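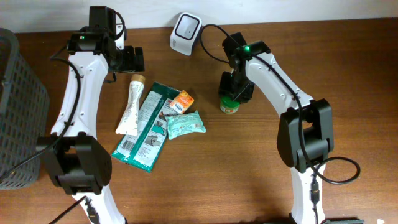 4.3 The cable fault

Figure 3. The two-arm Sosta setup during a sorting run, with the left gripper near the cream tube and the right one above the green jar.

I'll be blunt about this part, as it cost us more time than anything else in the study. We lost 8 runs to one stupid cable. Both arms in Figure 3 carry black cable on the outside, and the right one has a coiled length that swings out past the lower joint before it heads back along the arm. It looked fine to us. It was fine too, for weeks, until we started asking the right arm to reach across the pile for the flat teal-and-white package.

What we saw first was a gripper that opened by itself. The arm would close on an item, lift, start the turn toward the basket on the left, and then let go. We blamed the grasp planner (Brutik, see Section 3) and I spent a good while tuning finger force, which did nothing except squash a cream tube. Ognjen Hodžić was the one who plotted the drops against joint angle, and there it was – every single drop came near the end of the same wrist turn.

So we pulled the cover and found a connector that had worked itself partway out. At full reach the coil went tight, tugged on the plug, and the gripper lost its signal for a moment. Our driver treated a lost signal as "open". I wrote that line myself, in July, and I remember thinking it was the safe choice! With a person's finger in the gripper it probably is. With a jar held over a table it's a different story, and Ynyr Hughes got a jar on the foot before we changed it.

We made 2 changes. The driver now holds its last grip and stops the arm when the signal goes missing, and the operator has to release the item by hand. We also clamped the cable next to the plug and gave it more slack at the wrist. After that we ran the full set again, 1217 grasps, and had three drops, all of them plain slips on the soft packet with no signal loss in the log.

The status light was no help in any of this – it stayed green the whole time, as it only reports motor power. We would like a separate light for the gripper link, but that has to wait for the next wrist board.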